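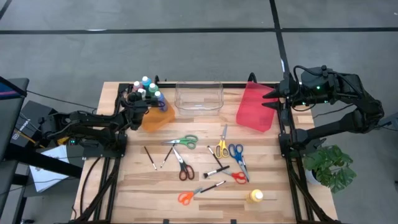
String course (orienteering)

June | by Évan Caron
508 shares | 12 comments

A string course is the very smallest kind of orienteering, meant for children who are too young to be sent off into a wood with a compass. A long piece of string runs from the start to the finish, the child follows it with one hand (or both, or occasionally a foot), and along the way there are control points to find and mark on a card. I've helped put out more of these than I can remember and I still think they're the best bit of any club event, so don't expect a very detached article!

Some clubs call it a string-O, some call it the toddler trail, and at Kiltstead, where I started, it has always been "the wool", even though it hasn't been wool for years.

The course

Most string courses are short. The Kiltstead one is 300 metres in the summer and a bit less in winter when the bottom path floods, and the Gallavia club lays one of 500 metres, which is long for a four-year-old but goes down very well with the sixes and sevens. It should start and finish in the same place if you can manage it. Parents like to stand still.

The string goes at about the waist height of a small child, looped round trees and fence posts. Never tie it across a path that other people use, and keep it out of nettles, brambles and anything that holds water. Bright colours are best. We had a very tasteful green one for a season and spent most of it looking for it.

The map is simple, usually a single sheet with the line of the string drawn on and a little picture at each control. Older children get the grown-up symbols as well, and it's lovely when one of them suddenly stops and turns the map round so it matches the ground. That's called setting the map, and plenty of adults still forget to do it (me included, at the area relay, with witnesses).

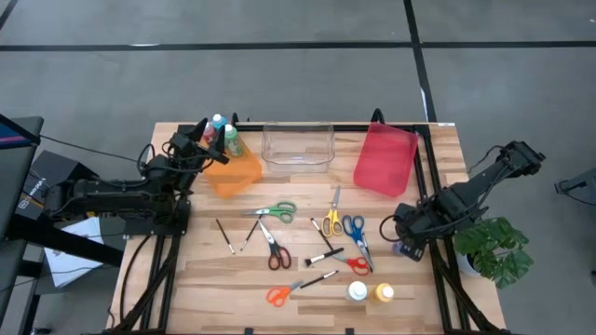
How old does a child need to be to do a string course?

Most clubs take children from the age of two or three with an adult walking behind, and many are happy to go round alone by five.

Controls and marking

A full-sized control has an orange and white flag and an electronic box or a pin punch. On a string course the flag is often swapped for a cartoon animal or a laminated letter. The child marks the card with a crayon, a sticker or a real punch, and in my experience the real punch wins every time, because it makes a noise.

Advanced string courses, if you can call them that, have some controls placed a few steps off the string. The map shows which side to look. Baoshan Zhong, who planned ours for years, liked a Szűcs loop, where the string doubles back on itself and a child can choose to cut across. It's a proper route choice, just a very tiny one. I've also seen it done with two colours of string crossing in the middle, which was chaos.

Timing and results

Generally there isn't any. Everyone who finishes gets the same thing, a sticker or a certificate or a biscuit. The Likalari series is the odd one out and does publish a list, but only of names, in the order the cards were handed in. It had 1,763 finishers over its last full season, and plenty of those were the same children going round again. One lad did five laps before lunch and cried when we took the string in.

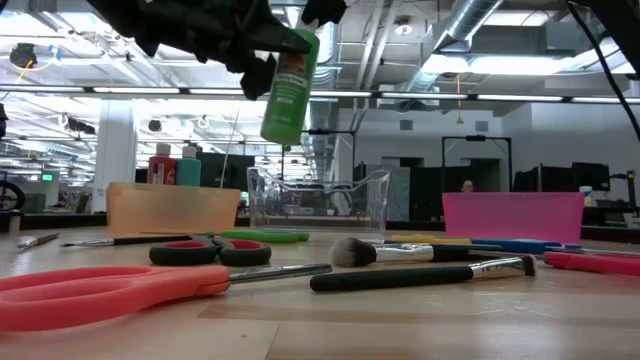
Green bottle above the worktable, with three storage bins behind.

Moving on from the string

The next step in most places is a white course, which follows paths and has a control at every junction. There's no string, and that first missing handrail can be a shock, so lots of children go round their first white with a friend or a parent shadowing. Yellow comes after that. Some are ready at seven and some at ten, and a few like to go back and do the string again with a younger brother or sister, pointing out every control well before the little one gets there.

See also: Score course; Permanent course; White course; Shadowing

4 shares on this section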